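Visit report: Endholm Trades and Renovation Fair

Our small group went to the Endholm fair in October to see how local builders are handling quotes, deposits and paperwork for home renovation jobs. It was held in the old wool store, with 27 stands over two floors. Doors opened at 9 am and we stayed until 2 pm.

The ground floor was mostly kitchens, bathrooms and flooring. Wendt, a family tiling and waterproofing firm, had the busiest stand. Gisela Kramer was handing out copies of the written quote they use for every job, down to a half-day regrout. It lists labour, materials, rubbish removal and a line for anything found behind the old tiles. She told us customers still ask what the price would be for cash, usually just as she is packing up the tape measure. Her answer is that the price is the price on the sheet, and the warranty only goes with an invoice.

Ottmar and Imke Kuhlmann run a two-person painting business and had the stand next door. They ask for a 30 per cent deposit on interior work and the balance when the last coat is finished. Imke does the books and said most arguments they have had were over colour changes agreed in the hallway and never written down. They now send a text message the same evening and keep the reply.

Upstairs was quieter. Kavaser was showing a job booking program for sole traders - quotes, receipts and before-and-after photos kept in one place. The demonstration was slow to load on the hall wifi, and we saw the quoting part only. Pellel had wall insulation samples and a cutaway section of weatherboard wall that was useful for anyone who has never seen the inside of one.

We sat in on one of the 4 talks, given by Hartmut Dreßler, a retired building inspector. His subject was checking a tradesperson before work begins. He went through looking up a licence number, asking for the insurance certificate and ringing a past customer. A man in the second row asked about getting his deck rebuilt by a neighbour at mates' rates. Dreßler said to find out first whether it needed a permit, and to have the price in writing either way. The talk ran over by a quarter of an hour and the plumbing session after it started late.

Lunch was a sausage in bread from the cart in the car park. Parking was tight by 11 and the lift was out of order, so anyone with a pram had to use the ramp at the back.

Friederike Stüber collected the quote templates and price lists, and has copies for those who couldn't come. The organisers said stand bookings for next year will open in autumn. 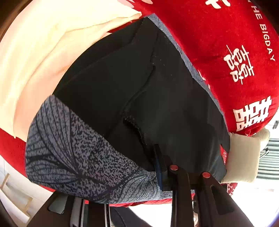

Red plush cushion with "THE BIGDAY" lettering, and black fabric across it.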